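Rules for checking the pads and the table before recording starts?

Haugen
Posted April 4, 2022

Hello all. I am writing the work rules for a small bench where people do table tasks with a hand-held gripper, two fingers, camera on the tool. My first draft has 40 points and the operators do not read it. I would like to keep only what must be checked before the first recording of the day. Which checks do you have as a written rule, and which do you leave to the operator? We do not have a safety officer, only me.

Dutetti

We had the same problem with a long list. Now we have one short page, and it hangs on the wall next to the table. The order is important for us, so I copy it as it is.

Start position
Open the fingers fully and hold the tool over the bare table. Both pads must be in the view, with nothing between them. Look at the wood also. A small dark mark can stay, but write it in the log, so that later no one takes it for a lost screw.

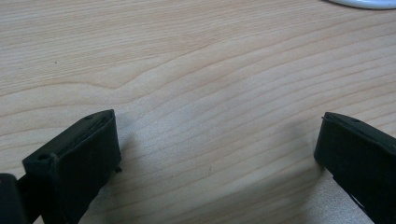 Pads
Wipe both pads with a dry cloth. If a pad is lifting from the finger, stop and change it. Do not glue it during the session.

Screws and pins
Touch each one with the finger of your hand. We tighten them after every 50 recordings, and the operator signs for it.

Objects
Bring them to the table only after the start position is saved. What waits for its turn stays near the border, away from the fingers.

I think ten points is the maximum. Everything else we moved to a training paper, which people read one time and then in October again.

Astbridge

just clean the table and go, you will see on the video if something is wrong

Hindus

I do not agree with the reply before me. We found a loose pad only at recording 1209, and we could not say from which recording it was loose, so the whole batch was put aside. Please make the pad check a written rule with a signature.

One more thing I would add to the page of Dutetti: who may say "stop". With us any person in the room may say it, also a visitor, and the operator puts the tool down first and asks after. For the light we have no rule, only that the blinds stay as they were in the morning. Maybe this is not enough, I would also like to read what others do.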